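Home | Issues | Authors | Submit | Search

4.2 Why players stopped skipping the tutorial

I should own up to a bias before going any further. I have skipped nearly every tutorial I have ever been offered, and when Analyn Marquez and I began work on Grustura (our small puzzle game, built on the Zaletti engine) I fully expected our players to do the same. They did! In the first build, which went out in October, the skip button was far and away the most popular thing we had made.

So for the second build we cut the opening lesson into seven short rooms and hid the teaching inside them. There were no pop-ups and no talking owl - Kwabena Darko was sad about the owl - and a hint only came up if a player had been stuck in one room for 60 seconds. We logged 1,638 play sessions on this build, and I read far more of the raw logs than was good for me.

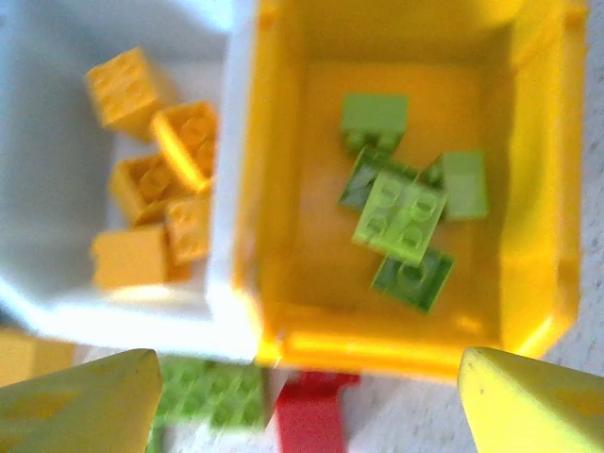 Figure 3. Green building bricks in a yellow plastic bin.

What struck me first was how patient people were when they thought they were already playing. Room four is the nasty one, with the sliding floor, and I had begged Analyn to make it easier. She left it alone, and she was right. Players fell, swore at us in the comment box and went straight back in. Dambrauskienė's older work on failure in platform games would lead you to expect this, I think, though her players were all at school and ours were mostly grown-ups playing after work.

The hints were a messier story. Eleven of the players we spoke to afterwards told us they had never seen one, and for several of them the logs say otherwise. Eglė Rozīte, who ran the interviews, reckons they took the hint for scenery (it was painted on the wall, so fair enough). I'm less sure. Some may simply not have wanted to admit to being helped, and our questions were too blunt to tell the two apart.

One more wrinkle, which I come back to in section 5. Players who used a controller moved through the rooms quite differently from those on a keyboard, and we hadn't planned for that at all when we wrote the timing rules.

Contact the editors: Drestalbridge Game Studies Papers | Copyright the authors | Back to top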